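Grakden's $2,296 perpetual calendar asks a lot of faith

By Natalina Caputo
21/09/2024

Watch label Grakden has put a price on the model it has been teasing since autumn: $2,296 for a steel perpetual calendar called the Mendow, with orders opening in October. For a complication that usually costs as much as a car, that is a startling number. It would be more startling if the company were more willing to say how it got there.

The Mendow is a 40-millimetre wristwatch with day, date, month and leap year indications, a moon phase at six o'clock and a choice of grey or dark blue dial. Grakden says the calendar will need no correction until the year 2100, provided the watch is kept wound. The case is brushed on the sides and polished along the lugs, and the launch notes spend two paragraphs on how light travels across it.

They spend one sentence on the movement. The calendar mechanism is described as "an in-house module developed with our partner Lysenko, realised on a proven automatic base". Readers who have followed this trade for any length of time will know what a phrase like "in-house module developed with our partner" can be made to cover. Asked which company makes the base, Grakden's spokesman, Remo Sartori, said the supplier preferred not to be named. Asked whether the module was made in Grakden's own workshop or Lysenko's, he said it was "a shared creative process".
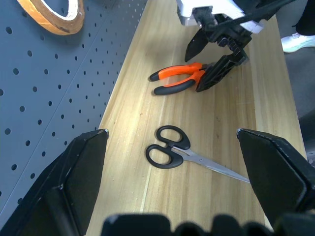
Perpetual calendars are fussy things. They rely on a stack of levers, cams and small springs that have to release in the right order at midnight, and on the last day of a short month they all have to do it at once. Many owners find out what happens when a date is pushed forward by hand at the wrong hour of the evening, and the bill that follows can be a nasty one. Grakden says the Mendow has a safety system that makes this impossible. No drawing of it has been released, and the sample lent to us for an afternoon came with a request that the crown be left alone.

What could be judged was the outside. The grey dial is handsome, with a fine grained centre and printing that stays crisp under a loupe. The hands are well shaped. The moon disc is less convincing, a flat stamped piece in a colour closer to mustard than gold, and the month display is so small that the reader may end up checking a phone. The strap is stiff. At half this price with an ordinary date window, it would be an easy watch to like.

Then there is the matter of numbers. The first run is limited to 103 pieces, each engraved on the back. Mr Sartori said there would be later versions in other colours, "each as exclusive as the last". He would not say how many versions, so what the limit means to a buyer in the first group is anyone's guess.

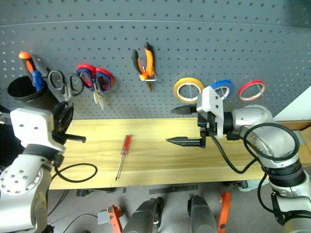
Servicing is the bigger worry. The warranty runs for two years, and any calendar work must go back to Lysenko, with a waiting time of up to 70 days. Independent watchmakers will not be supplied with parts. Grakden says this is to protect the quality of the finished watch, and that may be so. It also leaves the owner of a very complicated object depending on the good health of two small companies, one of them barely known outside the trade.

There is a recent precedent. Colatov, another young label that promised a grand complication at a modest price, sold 121 of its moon phase chronographs before closing its doors, and its customers have been trading advice on where to find a replacement column wheel ever since. Mr Sartori called the comparison unfair and said Grakden was "on a very different footing". He declined to provide accounts.

None of this makes the Mendow a bad watch. It may run beautifully. But a perpetual calendar is sold on what it will do decades from now, and the evidence on offer so far is one afternoon with a sample and a well printed brochure. Buyers will be asked for full payment when they order, with delivery promised in the new year and no refund once the case has been engraved.

Grakden says a technical paper on the module will be published before orders open.

COMMENTS

tickover
Full payment up front for something they won't let you set? No thanks. I'll keep wearing my old triple calendar and move the date five times a year like everybody else.

Marg_in_Ballarat
I own one of the Colatovs mentioned. Lovely on the wrist until the chrono stopped resetting. Two watchmakers have turned it away. Please ask about parts before you buy anything from a company this size.

lugwidth20
Bit harsh on the moon, I reckon. I saw the blue one and the colour worked better there. Agree about the month display though, I'd need my reading glasses.

tickover
@lugwidth20 did they let you touch the crown?

lugwidth20
No.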